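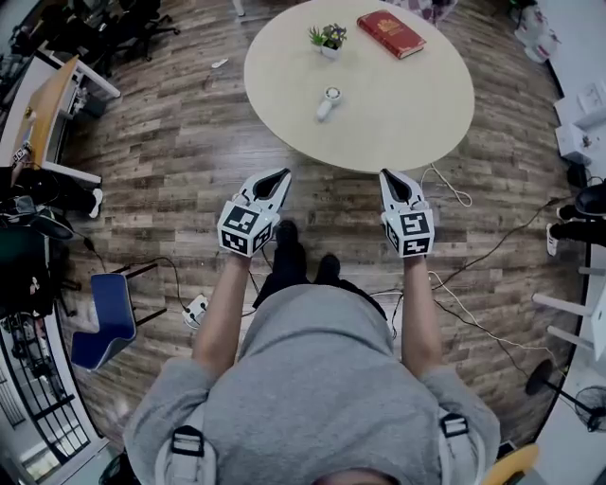 Unit 6: Clearing and Resetting a Small Shared Table
Household Methods, Renthorpe course notes
Prepared by Lorna Kinnear; revised in June by Angus Shearer

Scope

These notes cover round tables with a single top, no drawers and no shelf below. Desks are treated in Unit 7. The practical follows the lecture and uses the same room. Read the section on cords before you come.

Terms

Resident item: an object that lives on the table and goes back to it after cleaning. A potted plant is usually resident.
Visiting item: an object with a home somewhere else. Books and small handheld devices are usually visiting.
Litter: paper scraps, packaging, dead leaves.

The class of an item is set before anything is lifted. Changing it halfway through is the most common fault in student work.

Order of work

Pick up floor litter first, including anything under the tabletop. A scrap left there gets stepped on and carried.

Trace every cord that touches the table or hangs from it. Follow it by eye to the power strip. Do not pull a cord to find out where it goes.

Remove visiting items. Books go by the spine and lower edge, closed, cover up. Handheld items are stood upright only if the base is flat; otherwise lay them on their side, away from the rim.

Move the plant last and return it first. Hold the pot, never the stems. Petals and soil that drop in transit count as new litter.

Wipe in straight overlapping passes from the far rim toward the body. On a round top the passes get shorter at both sides, and students tend to miss the last strip. Finish with one pass along the rim.

Cords and chairs

Chairs are moved clear before the wipe and set back after it. Lift the chair — dragging a metal leg over a cord can cut the jacket. Cords that cross a walking path are rerouted along the wall with the power strip at the wall end. A plank floor shows loops clearly, so use the plank lines as a guide when laying cord straight.

Marking

The practical is worth 75 points. A passing mark is 44. Fergus Cruickshank marks the cord section separately, and his sheet must be handed in with yours.

Reading for next time: Munden, chapter on work surfaces, up to the table of cloth weights.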